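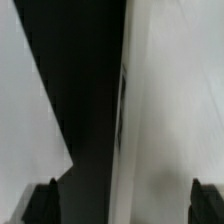
Black against pale gray.

Notebook, captions and playback bench
September 2020

OK, picking this up where I left off in August, when the subtitle drift on the Orkenen episodes was still driving me up the wall. Quick recap for whoever reads over my shoulder: we have 12 episodes of the harbor drama, all cut for broadcast with ad breaks, and the streaming version takes the breaks out. Captions were timed to the broadcast cut. So every time a break disappears, the captions after it slide, and by the last act people are answering questions that haven't been asked yet.

I went through episode four again this morning with headphones on (twice, because I fell into the plot the first time and forgot to take notes). The first act is perfect. Second act is late by 12 frames, which you wouldn't notice unless you were grumpy. Third act is a mess. The Stollent script is supposed to read the break list and pull everything back into place, but it only looks at the start of each break and guesses the length from the one before. Fine when the breaks match! Ours don't, the one before the closing act is always shorter.

So I made it read both ends. Tiny change, lots of swearing. Ran it on episode four and got 407 captions in and 407 out, which is what I wanted to see, no more lines vanishing at the joins. Then episode seven, where I got 300 in and the same back. Seven is the quiet one with the long boat sequence.

Still open: the Skoryk box in the corner shows captions a beat later than the Norine player does, same file, same TV. I swapped the cables and it made no difference. I tried the other input, same thing. My hunch is it's the box holding each line until the picture settles after a scene change, but I haven't found a setting for it and the menus are awful. If any of you have dug around in there, write it on the next page please.

Also caption 109 in episode two says "the tied is turning" and I have now laughed at it far too many times. Fixed. I left the sound effect tags alone, though I do think "ominous gulls" gives the ending away a bit. Would love other opinions on that one, I watch a lot of TV with captions on at home and spoilery tags bug me more than typos do.

Tomorrow: run the rest of the season through the new version, check the last act of each by eye, and redo the credits captions on five, where the song lyrics sit right on top of the cast names. Old script is in the same folder with "old" on the end, don't delete it yet.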